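3.2 Work cell and maintenance of the manipulator

All trials reported in this paper were carried out in a single work cell at the Danberg site. The cell was designed to resemble an ordinary furnished room and to place the arm close to household fittings with rails, brackets and upholstered parts. Such fittings are difficult for a gripper for two reasons: the free space around them is narrow, and their metal surfaces reflect light in ways that change as the wrist turns. The present section describes how the arm was installed, how the wrist camera was aligned, and how both were kept in working order over the course of the study.

The arm was supplied by Renier and bolted to a steel base plate, which was in turn fixed to the floor. It carries a gripper with two fingers that close toward each other. The wrist camera sits behind the fingers and looks along them, so that both fingertips remain in view throughout a trial. This arrangement reduces the usable field of view, but it was kept because the fingertips serve as a fixed reference for the alignment check described below. Commands and camera images were logged through the Onance control software, which ran on a computer placed outside the reach of the arm.

Before each session, the operator moved the arm by hand guidance to a set of stored viewing positions near the rails and brackets of the cell. At each position the gripper was held open and empty, and one image was recorded and compared with the reference image for the same position. The check was considered passed if the fingertips and the nearest screw heads were both clearly resolved. If either was blurred, the lens was cleaned with a dry cloth and the check was repeated. If the second image was also unsatisfactory, the camera mount was inspected for play and its fasteners were tightened to the value given in the maintenance sheet. Views recorded with the wrist camera are given in Figure 2.

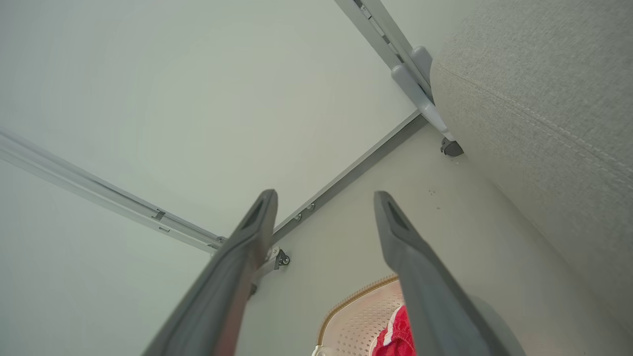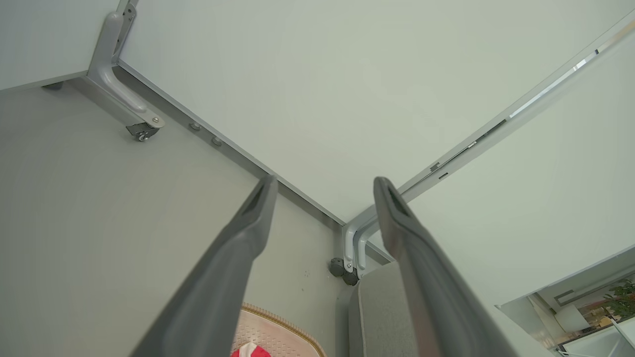

Figure 2. Wrist camera views of the rails and brackets in the work cell. In both views the two gripper fingers are open and a pair of screw heads is visible.

The screw heads were chosen as a visual reference because they are small, round and fixed in place. The large pale panels nearby offer little surface detail and were found to be of limited value for judging focus. Upholstered surfaces were also excluded, as the fabric may shift between sessions when the arm or an operator presses against it.

Routine care of the cell followed a written schedule prepared by Auður Laxdal and revised once, on 2023-10-09, after the first block of trials. The revised schedule called for the fingers to be wiped at the end of every session, with special attention to the recesses near the tips, where lint from woven materials tends to collect. The cable to the wrist camera was examined along its full length after every 55 trials. Joint zero positions were checked at the same interval by driving the arm to its rest pose and reading the offset at each joint.

Three unplanned stops occurred during the study. Two were caused by a loose camera connector, which was reseated and later secured with a strain relief clip – no further faults of this kind were recorded. The third followed a light contact between one finger and a metal rail. The control software halted the arm as intended, and the finger was removed, examined and refitted. No damage was found, but the approach speed near the rails was lowered for all later trials and the affected trial was left out of the analysis.

Spare fingers were kept at the cell and were fitted only once, in December, as a precaution before the final block. After any change of parts, the full alignment check was repeated at every stored position and a new set of reference images was saved. Images taken before and after such a change were never compared directly. The mounting procedure follows Hauksdóttir, except that the fasteners were tightened in two passes with the gripper closed on a spacer block, and the spacer was removed before the arm was returned to service.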